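How to Set Up a Small Kitchen So the Dishes Get Done

Posted June 7, 2018

When we moved into the flat in Plisurton, the kitchen had one short counter, one sink and no dishwasher. Dirty plates sat next to clean ones and there was never room to chop an onion. The steps below are the ones that stuck. They take an afternoon, and you don't need to buy much.

Before you start, clear the counter completely and wipe it down. Put everything on the kitchen table or the floor. Measure the counter from the edge of the sink to the wall. Ours came to 71 inches, and most of that had been taken up by things we used once a month.

Step 1: Pick a side for wet dishes

Choose one side of the sink for dirty dishes and the other for clean ones, and keep it that way. If you are right-handed, you will probably want to wash from left to right. Scrape plates into the trash before they go anywhere near the sink.

The rack goes on the clean side. A wooden one needs air under it, so lift it on its feet and don't push it flat against the wall. Oil it with food-grade mineral oil when the slats start to look dry. We bought ours secondhand in Flirncombe and have oiled it twice.
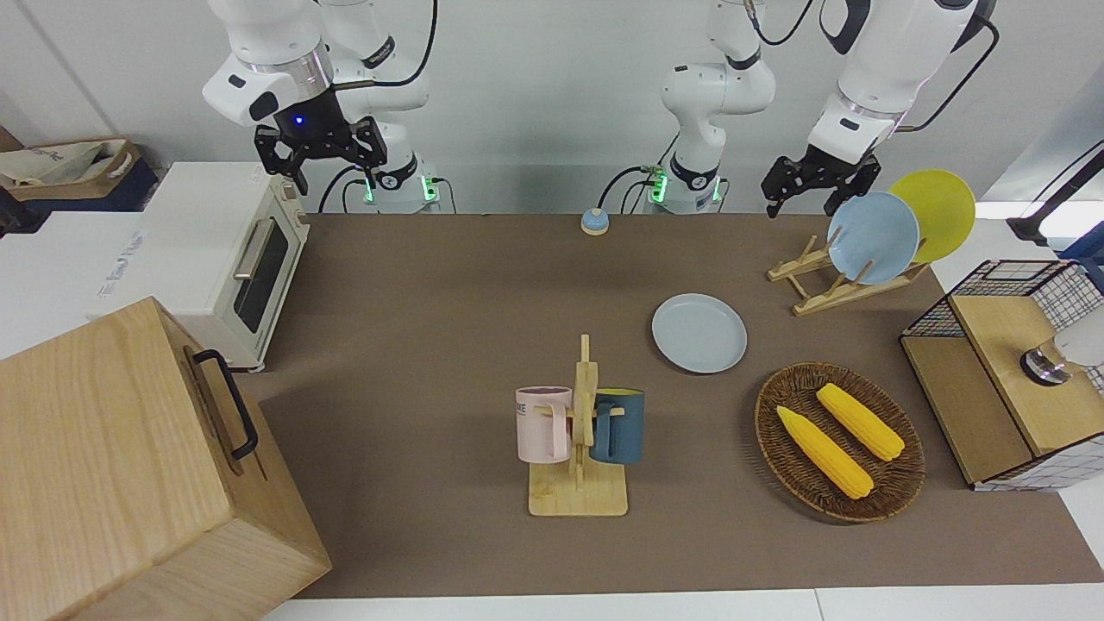
A wooden dish rack and a few other kitchen items.

Step 2: Cut down what stays out

Keep out only what you use every day. For us that was four plates, four bowls, a pan and a kettle. The rest went into a box on top of the cupboard. If you haven't opened the box by the end of July, give it away.

Don't stack mugs more than two high. They chip at the rim, and the bottom one never gets used.

Step 3: Put down a mat

A mat saves the surface from scratches and cuts the noise of plates being set down. Buy one larger than you think you need and trim it with a utility knife and a metal ruler. Ours is from Bondow and has held up, though the corners curled for the first week – a heavy cookbook on each one fixed that.

Shake it out over the sink in the evening. Wash it by hand with dish soap and hang it over a chair. Put it back once both sides are dry.
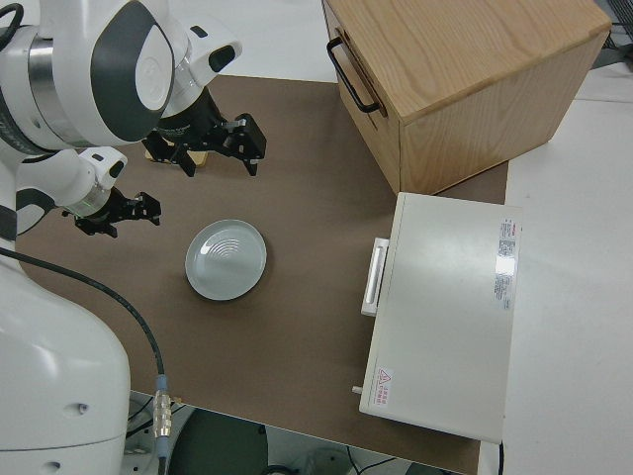
Step 4: Wash in the right order

Glasses first, then silverware, then plates, then pans. Change the water when it goes gray. Burnt pans can soak for 3 hours with a spoonful of baking soda, but not overnight if they are cast iron.

Leave everything in the rack to drain while you wipe the counter. Then dry the silverware by hand and put it away. Plates can wait until morning.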